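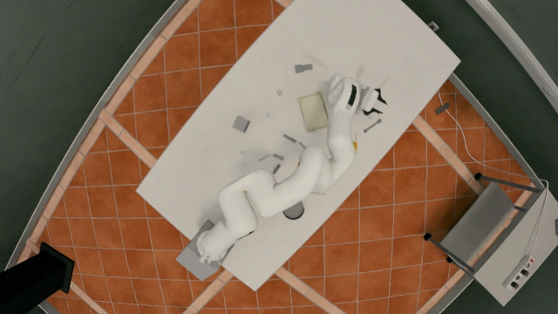 Sim top view, bench layout rev 3, wrench by the gripper

Friday, after dinner. May build log, cont.

Finally got the bench scene loading without it blowing up. Last time everything fell through the table on the first tick because the collision mesh was in mm and the table was in meters. Fixed. Wrote it on the whiteboard so I quit doing it.

Layout for this pass: arm plate stays on the short edge, overhanging the way the real one will have to. Small stuff spread over the top, rings, bars, the cube, the stepped block. Tray up against the forearm, which is closer than I'd like. Wrench is the target. Everything else is clutter and should stay put.

Power strip is on the side table with the cable going across the tiles to the corner of the bench. Want to keep it like that in the shop too. Somebody will trip on it. Tape it down or go around the wall, decide when the Indetport order shows up (still says "processing").

Planner stuff
- switched from the Grirach planner defaults to my own joint limits. Defaults let the elbow swing way too wide
- 250 ms settle time before the fingers close. Shorter and the wrench skates off
- seed 3710 is the bad one, keeps picking the approach that drags the wrist over the tray. Keep that seed as the regression test, don't delete it again
- wrench lies close to parallel with the long edge so the grasp yaw should be easy. It isn't. Solver likes to flip the wrist half a turn first, then come back. Wasted motion, and on the real arm that's going to wind up the air line

Tried 2 fixes for the flip. First one was a cost on the last joint, helped a little, then made it refuse grasps near the far end of the table. Second one, start the search from the current pose and not from home. Much better. Leaving that in, commented, ugly. Will clean up.

Rings are a pain. The little ones are thin enough that contacts go soft and they sink into the tabletop a bit, then pop. Bumped the contact stiffness and now they ring like bells (ha). Could just make them thicker in sim but then there's no point having them. Anybody who has a setting that works please write it in the margin.

Same trouble with the thin sticks when the elbow link comes down near them. One pass kicked a bar clean off the table. Need more clearance on the lower elbow, it hangs down farther than I figured when I drew the keepout box. Box is now taller. Didnt rerun everything after that, only the bad seed.

Hostov mount: drew the plate again with slots instead of round holes, the bench edge at the shop is not square and I'd like some slop to line it up. Gray portion in the sim is just the old plate and the riser stuck together, dimensions are NOT current, do not cut from it. Cut from the drawing in the blue folder.

De Haan fingers. The black ones in the sim are the angular version. They grip the flat of the wrench fine, I have doubts about the cube. Might print the set with the shallow V and swap. 3 hours a pair on the slow printer so start it before leaving, not when you get there like I did last time.

To do
- rerun full set with taller keepout
- move tray away from the forearm, see if the bad seed gets any better
- turn off the shadow pass when batching, it eats time and I never look at it
- check estop wiring on the real cabinet before anyone hooks up the arm. Still unlabled
- ask for the torque wrench back

Stopped at 11:40, batch running overnight. Leave the shop PC on please.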